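Fitting a Drying Shelf Above a Kitchen Bench

A shelf for cups and light plasticware needs solid fixing and enough clearance for air to move. These steps assume plasterboard over timber studs.

1. Locate the studs and mark their centres. Set the shelf line 152 mm below the cupboard — less than this and tall items will foul the underside.
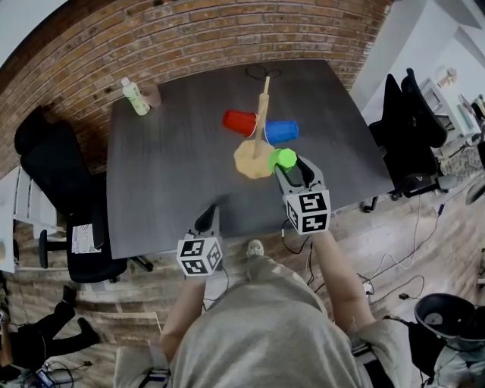
2. Decide what the shelf will hold before choosing brackets. Plastic weighs very little, so the Plamex light bracket is adequate. A green plastic cup, for instance, adds almost nothing to the load, and a stand with a tall pole can stay on the table below. Ceramic needs the heavier Nekora type.

3. Drill pilot holes 36 mm deep into each stud. Drive the screws by hand for the last few turns.

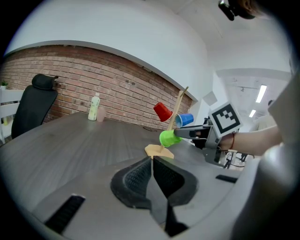
4. Check the level before final tightening. If the wall is bowed, pack behind the low bracket with a plastic shim.

5. Leave a 17 mm gap between slats. Seal all cut ends with two coats of exterior varnish, sanding lightly between coats, and let the second coat cure overnight before loading the shelf.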